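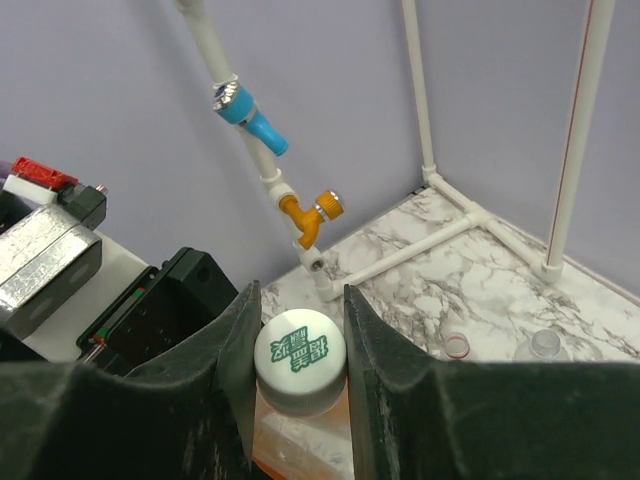 Bottles remain my preferred test of whether a machine is any use around the house. A cube tells you the motors work. A bottle has a screw cap, a body that gives when squeezed and a centre of mass that moves as it empties.

I have been reading the Sinberg notes on two-finger grasping alongside the Barta ones. Both treat picking up as the solved part, and I agree with them up to a point. With parallel fingers, sideways slip is rare. Rotation is the trouble: the cap needs torque, and the body turns with it unless something else holds it.

My own rule is 30 tries without a person stepping in. Gunen claims 3,000 cycles, but on a fixture, with every bottle presented upright in the same spot. A kitchen worktop has no fixture.

Valves and taps come next on my list. A quarter-turn handle ought to be easier than a screw cap, as the pipe holds itself still. I'll write that up in October if the Paltis figures are out by then.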